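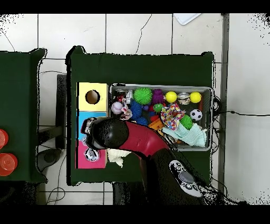 Toy Library Moves to the Grela Street Annex in July

The Plistitz Toy Library will close its room at the Damasceno Community Center at the end of June and reopen in July at the Grela Street Annex, two blocks east. The new room is on the ground floor, next to the side entrance, and has a ramp from the parking lot. Members do not need to sign up again. Cards and account numbers stay the same.

The last day to borrow from the Damasceno room is June 20. Anything checked out in the two weeks before that will be due at the new address, and the due date on the slip will already allow for the move. If you have something out now and would like to bring it back early, please do. Every item returned before the move is one that can be cleaned, checked and boxed in the old room.

The library owns 228 toys, games and puzzles, and lent them 3377 times last year. Most loans were for children under five. Wooden puzzles and ride-on toys were out nearly all year, and the waiting list for the larger train set ran to several months in the winter. Board games for older children went out much less, and some of the shelf space they use now will go to baby toys at the annex.

Dalva Quintana has run the lending desk for 7 years and is in charge of the move. She said the main gain is storage. "At Damasceno we keep the big items in a hall closet that we share with the dance classes," she said. "If someone wants the play kitchen while a class is going on, they have to come back later. At Grela Street everything is behind one door."

Opening hours will change a little. The morning session stays as it is, from 9:30 to noon. The afternoon session will start at 3 p.m. instead of 2, to suit families coming from school pickup, and will end at 5:30. Returns can be left in the drop cabinet inside the side entrance whenever the building is open. Please do not leave toys outside the door, even in a bag.

Loan rules

Each household may borrow up to 3 items at a time for three weeks. You can renew once by phone or at the desk, unless another family is waiting. There is still no charge for late returns, but new loans are on hold until the late item comes back.

Please wipe toys down before you return them and take out any batteries you put in yourself. Sets should come back with all their parts in the bag or box they went out in. If a piece is lost, write it on the slip. A puzzle with one missing piece can often still be lent with a note on the lid, and Dalva keeps a drawer of spare parts - wheels, pegs, dice, play food - that covers a good many of the rest.

Donations

The library cannot take donations during June. From July on, it would be glad to have stacking and sorting toys, simple musical instruments and picture puzzles of up to 50 pieces. It cannot accept stuffed animals, car seats, bath toys or anything that has been recalled. Please call before bringing large items so that space can be found.

Shelving for the new room is being supplied by Sisulier, the hardware store on the corner, at cost. The store will also have membership forms at its front counter all summer. A household membership is still free for anyone living in the Plistitz school district. Bring something that shows your address the first time you visit.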